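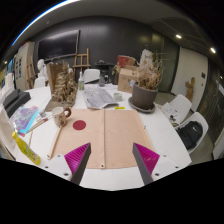 The divided board on the worktable, with a patterned mug at its upper left corner and the brown relief behind.

The board has one job, to keep two groups of small parts from mixing, and its design follows from that. It is a flat panel with a raised strip down the middle and a further strip along each side. A dark red circle marks the upper part of the left half. The right half carries no circle.

Jintana Kaewkla has used divided boards of this type at her Mevomthorpe workshop for most of her working life. She repairs and cleans small decorative objects: mugs, box lids, cast ornaments, the occasional relief panel. Much of the work consists of taking things apart in a known order and putting them back in the reverse of that order. The board holds the order.

"Left is what I have looked at," she says. "Right is what I have not. If the phone rings, I can walk away and the board still tells me where I was."

The circle is the inspection spot. A part is set down on the red, checked for chips and old adhesive, and then moved down the left side. Kaewkla tried other colors before settling on dark red. Pale ceramic shows clearly against it, and so does the dust that comes off a dry brush. A white circle was abandoned after a week.

Her standard panel is 40 centimeters wide. The strips are low enough for the side of the hand to pass over without catching, and high enough to stop a bead or a screw from rolling. She fixes them mechanically and uses no glue, so a worn strip can be replaced without discarding the panel. The side strips do not need to be exactly parallel to the center one. Kaewkla is indifferent on this point – a few degrees of slant make no difference to a part that is lying flat.

The table matters as much as the board. White is the workshop rule for work surfaces, chiefly for finding dropped pieces. Large items stand at the back, where sleeves do not reach them. The relief is one of these. Its surface is thick with tangled, lumpy forms on an upright panel, and modeling of this kind holds dust in every recess. Kaewkla works it dry, from the top down, in sections no wider than her palm. A full pass on a piece of that density takes two sessions, with the brush cleaned between them.

Mugs are simpler. The weak point is the join between handle and body, and she checks it by touch before anything else is done. Patterned glazes are wiped with a barely damp cloth and never soaked.

Bottles, papers and slender tools go to the left of the board. The arrangement is looser there, and Kaewkla makes no claim for it. Her former teacher at the Phetsri studio kept every tool in a numbered slot, and she found that the slots took more attention than the work.

The workshop log lists 168 objects treated since last May, of which around 70 needed a board at some stage. The others were cleaned whole. Kaewkla cuts new panels on Thursday mornings when there is demand from other repairers, in the same width and with the same three strips. Buyers paint their own circle.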